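Siltham Robotics Club: our pantry project in pictures

Hi and welcome to the gallery! I've been in the club for 2 years now and I somehow ended up being the person who does the web page, so you get my rambling along with the pictures. Our spring project is called Irnora, and the idea is simple to say and a pain to do: get an arm to pick up ordinary stuff from a kitchen cupboard and put it where you asked. Cans, jars, bottles, boxes of tea, whatever people bring from home.

We started planning in January and had the arm moving by April (late April, but still!). The first few weeks were all cable ties and arguing over where the table should go. Then came the code, which we split in half. One group did the arm motion and the other group, mine, did the part that decides what to grab and from which side. We called our half Eder because we needed a folder name and it stuck.

So far we have 289 practice runs saved, and I have personally watched way too many of them. We keep the bad ones too, and I'm glad we do, they're the ones we learn the most from. Boxes were easy. Anything round took forever, and I still get nervous every time a glass jar comes out of the bag. The bottles are my favorite because you have to think about the height, the cap and how full it is all at the same time!

We're taking the whole thing to the Grullberg student meet, where each team gets 800 points to play for. Last year we came home with 194. We have plans to beat that, and a lot of snacks.
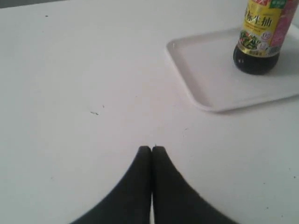 Do I need to know how to code before joining the club?

Plenty of us had never written a line when we signed up. You start with the practice arm and small changes to a program that's already running, and you pick up the rest by sitting next to someone who's a bit further along.

Soy sauce night! Plastic bottle with a yellow label, standing up in the white tray, and the gripper closed over the open table. I do like how that yellow pops against all the white.

More to come after Grullberg, I still have a whole folder to sort through.

Contact the club | © Siltham Robotics Club | Back to top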